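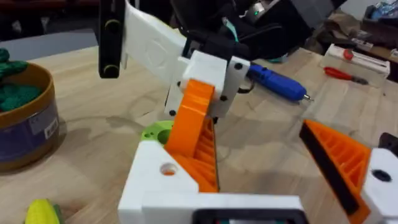
Rajeshwari Rai spent six years fitting kitchens for Strickland before she started making tables on her own, and she still thinks of a tabletop as something that will be worked on. Her shop, Brovwood, sells to people who put tools and parts down on the wood all day. She likes a light top with the grain running straight, and a few faint darker marks in it don't bother her. "I get asked to sand those out," she said. "Some of them go all the way through. I tell people to put the lime-green thing down on it and get on with the job."

She works mostly to order. A bench top starts at 500 dollars and the largest she has made, for a firm called Andeo, came to 3,000 with the legs. Each one gets 2 coats of oil, with a night between them.

"I used to do varnish," Rai said. "It looks good in April and by winter somebody has dragged a bracket across it and there's a white line. Oil you can fix yourself with a rag."

Pale wood is also a matter of eyesight, in her view. Small screws and black cable are easy to find on it, and she had a dark walnut bench at Strickland where she lost things daily. "I was on my knees with a flashlight - for a washer."

Customers ask most often how to clean a top. She tells them a damp cloth, then a dry one, and no spray. Glue should be left to set and lifted with a plastic scraper.

She is now building a set of narrower tops that can be bolted together. The first is at home, where her family eats off it.

Recent items
Clorosura reopens its timber yard
Choosing legs for a heavy bench
Oil or wax? Readers write in
Repairing a split board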